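March 6, 2019

I spent most of a day at the Femow open house, where the company lets dealers, press and a few customers look over the spring television line before it ships. The building is a former print shop with the demo rooms on the upper floor and the test benches below. Check-in was quick, and we were split into groups of 16.

## The demo rooms

The first room had the Stina, the budget model, in a 37-inch size. It's a plain set with a thick bezel and a stand that doesn't swivel. The picture was better than I expected with the lights on and worse with them off. Blacks went gray in the corners, and there was a bluish cast to skin tones until somebody switched it out of store mode. Sound was thin. It has 2 HDMI inputs, both on the back, so wall mounting will be a nuisance for people who swap cables often.

Next door was the Zeleke, one step up. The panel is the same size but it has local dimming, and the difference showed in a night driving clip they ran on both sets. The menus are also faster. On the Stina I counted a full second between pressing a button and seeing the input list.

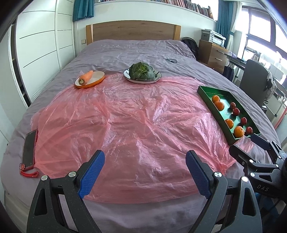
Gebremedhin Hailu thought the price gap between the two was too small for the cheaper set to make sense, and said he would stop stocking the Stina if it stayed that way. The Femow rep answered that the gap would widen by the end of March. She wouldn't give a number.

## Downstairs

The test area was the part I had come for. Sets from each batch are run for 25 hours before packing, cycling through gray fields, color bars and a loop of broadcast video. A technician showed us how they check for uneven backlighting: a dim gray screen, a dark booth, and a meter on an arm that stops at fixed points. Sets that miss the limit go back for a new diffuser sheet.

I asked about the Urero, the soundbar that was promised last year. There was one on a bench with its cover off. They played a minute of dialogue through it and voices were clear, though the bass rattled the shelf it was on. No release date yet. 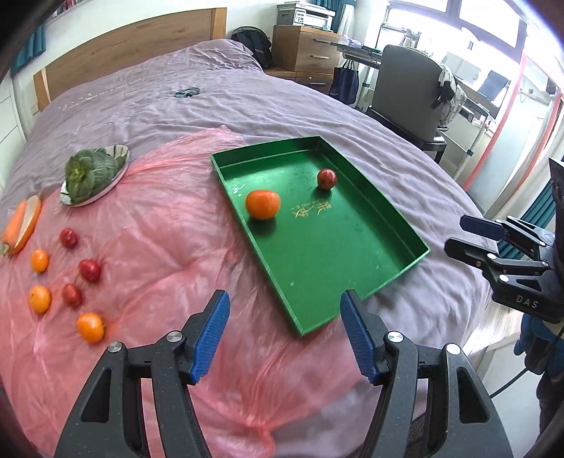

*A mandarin and a small red apple on the green tray.*

## Getting there and getting in

Parking is behind the building and the entrance is on the side street, past the loading dock. The front door stays locked. Bring the printed registration, as the desk couldn't look mine up on a phone. Lunch is on your own, and there is a sandwich place two blocks east.

If you only have an hour, skip the sales talk at the start and ask to go straight to the Zeleke room. Bring your own test clips on a USB stick too. They let me play mine on both sets, and it told me more than the house reel did. I've asked for a Zeleke to review at home and should have it before the end of the month.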